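Five Minutes at the Hollier

6/5/20

So I finally did it. After years of sitting in the back row telling whoever came with me that I could totally do that, I signed up for the open mic at the Hollier and got on stage with a microphone. This was back in February, when you could still pack 100 people into a basement and let them breathe on each other, and I've been meaning to write it up ever since. I've had the time lately!

If you don't know the Hollier, it's the room under the Dedon, down the stairs with the bad railing. They give you five minutes, a red light comes on when you have one left, and if you go over they play a trombone at you. I had heard that trombone from the audience plenty of times and always laughed. It's a lot less funny when you're lying in bed at 2 a.m. running your set in a whisper and thinking about it. 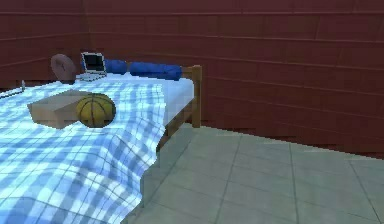

Blue and white plaid, my favorite kind of blanket.

Anyway, the set. I had three bits. One was about my bank's hold music, one was about getting kicked out of a pottery class (long story, my fault), and the closer was about my aunt's funeral potatoes. I wrote 2,000 words for it. If you've ever done stand-up you're already laughing, since five minutes is way less than that, but I read the whole thing to my bathroom mirror at top speed and decided it would fit. It came in at 10 minutes. I cut the pottery class, then put half of it back, then cut the hold music instead, and then I changed my mind again on the bus.

I was number 27 on the list. Do not be number 27 on the list. By then the crowd has heard nine jokes about dating apps and they're mostly there for the nachos. The guy before me did a song about his knees and he killed, he absolutely killed, people were banging on the tables - and then the host mangled my name and up I went.

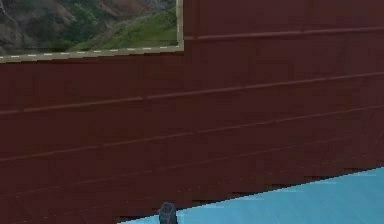
How it went

Okay! It went okay. My first joke got nothing, and I mean I could hear the ice machine. I said "cool" into the microphone, which was not in the script, and that got a laugh, so I said it again after the second joke, and that got a bigger one. The potatoes did well. A woman near the front laughed so hard at the cornflake line that she had to put her drink down, and I have thought about her every single day since. If you're reading this, ma'am, thank you.

I got tromboned. I was one line from the end and I just kept going over the top of it, shouting about casserole dishes.
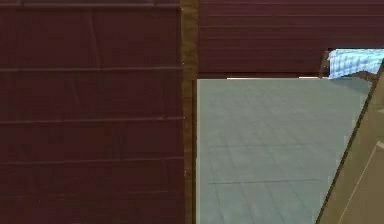 Afterward a few of us from the list went over to Tamiru for noodles and picked each other's sets apart, and that might have been my favorite part of the night. The advice I got was to start with the potatoes, lose the bank forever, and stop holding the mic stand like it owed me money. I wrote it all down on a napkin and I still have the napkin.

I was signed up to go again, and a bunch of us had even talked about trying the improv jam at Mastau, but then everything shut. The Hollier has been doing a show over video and I tried it once from my kitchen. Telling jokes to a grid of muted faces is a very strange way to spend an evening, and my laptop froze right before the cornflake line. I'll probably do it again next week. I've got a new bit about sourdough (I know, I know, so does everybody) and I'd like to see if I can get through it in under five.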